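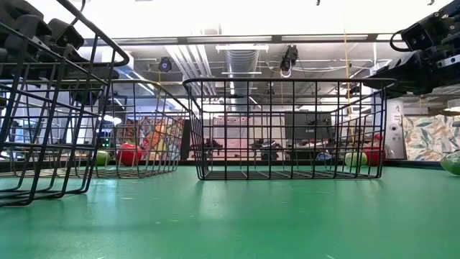

The wire basket may be the most useful thing in the house that never gets any credit. Soon-im Tak owns 40 of them. She keeps them under the stairs, behind the sewing machine, on top of the fridge, and three more ride around in the back of her car in case a friend mentions a messy pantry.

"I used to buy plastic bins with lids," she says, pouring barley tea in her kitchen in Stulton. "Then I forgot what was in them and bought everything twice. I had four jars of cumin!"

With wire, you can see straight through to the onions. You see the one that has started to sprout, too, and you use it tonight. Air gets in from every side, crumbs fall out the bottom, and the whole thing can be hosed down in the yard and left on the step to dry. Tak likes black best because it disappears on a dark shelf and looks sharp on a bright one. She has a soft spot for a green table, and will happily tell you that black wire against green paint is the best-looking thing you can do to a workroom for the price of a pizza.

Her workshop, Chae, meets in the back of the Girkomari hardware store every August. The class runs 45 minutes and begins with everybody emptying a drawer onto the table, which is noisy and a little embarrassing and a lot of fun. Batteries, takeout menus, dog leashes, a child's ball or two. Then the sorting begins, and Tak walks up and down with her sleeves pushed up, asking people where they were standing the last time they needed the thing in their hand. That's where its basket goes.

She is picky about construction. Run a thumb around the rim, she says, and put it back if anything snags. A rolled rim is kinder to your fingers and to your sweaters. Set the basket on a flat counter and press each corner in turn — if it rocks in the store, it will rock at home. Check the gaps against what you plan to keep in it. Potatoes and dish towels are fine almost anywhere, but pens will slip through a wide grid, so she cuts a piece of felt for the bottom.

My own attempt began with the hall closet and a basket from Gralel. By supper it held every hat and glove we own, and I had moved on to the bathroom. The next morning I went back for two more.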